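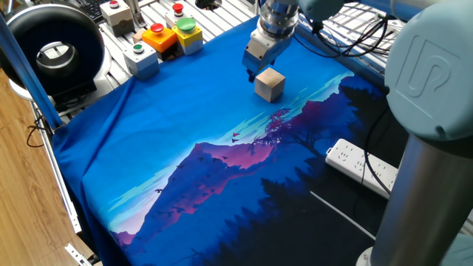
About us

Plisidance is a small company for printed fabric. We print landscapes on cloth, we cut the cloth, we hem it, and we send it to people who want a mountain or a forest on the wall, on the table or over the back of a sofa. Our workshop is in Distmont, in the old Willems building, on the first floor above the bicycle shop.

The company was started by Milan Jacobs, who learned textile printing from his uncle and after that worked many years for a maker of curtains. In the beginning he printed only for friends. Then a hotel in Fukcombe asked for cloths for all its breakfast tables, and it was necessary to rent a real room and to buy a second sewing machine. The hotel is still our customer and every March it orders again.

What we make

Our landscapes are drawn by hand first and then made simple. We like large, calm areas of color: a sky, one mountain, a line of trees. The small things come last, such as birds or a little bit of blossom, and we try not to put too many of them. A cloth must be good to look at from the door and also from close, when you sit at it with your coffee.

At this moment there are 200 designs in the archive, and more than 2,000 cloths have left the workshop. You can order every design as a wall cloth, a table cloth or a throw. If you need another size, please write to us with the length and the width, and please say if the hem must be included in the measure. This is the most common misunderstanding and we want to avoid it.

The mountain landscapes

The mountain designs are the ones for which most customers know us. They exist in different colors, from quite natural to very strong. Milan prefers the strong ones. He says that a gray mountain you can already see from the window in Distmont for half of the year.

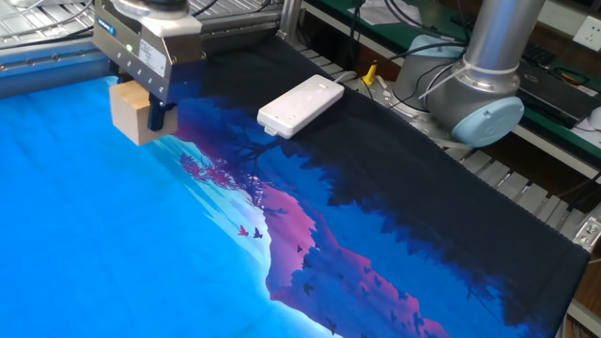 Sky blue, a purple and magenta mountain, and dark trees, with two pink birds in flight.

For this kind of design the dark parts are the most difficult. The edge of the trees has many small leaves and points, and when the color is too heavy they close together and become one spot. We print a test strip for each new roll of fabric and we look at it in daylight before we continue. The blue also needs attention, as the eye finds every stripe in a big sky.

How we work

When a cloth is printed, it rests for one night. The next morning it is spread flat on a table, checked on both sides and cut. The hem is sewn with a straight stitch in a thread that we choose for the darkest color near the edge. We fold only along the short side. Cloths for the wall we prefer to roll, because a fold line stays visible for some weeks.

Pieces with a small fault are not thrown away. We sell them in the workshop for a lower price, or we cut them for cushions and bags. The school in Fukcombe takes the smallest rests for its art lessons.

Care of your cloth

Wash it at a low temperature, with the printed side inside. Iron from the back. Please do not use bleach, also not on a small stain. A cloth in full sun will become lighter with the years, and we can not prevent this completely.

Visit us

You are welcome in the workshop on most mornings from 9:30 until noon. It is better to call before you come, so that we can put ready the designs you want to see. The entrance is at the side of the building, and the bell for Plisidance is the upper one.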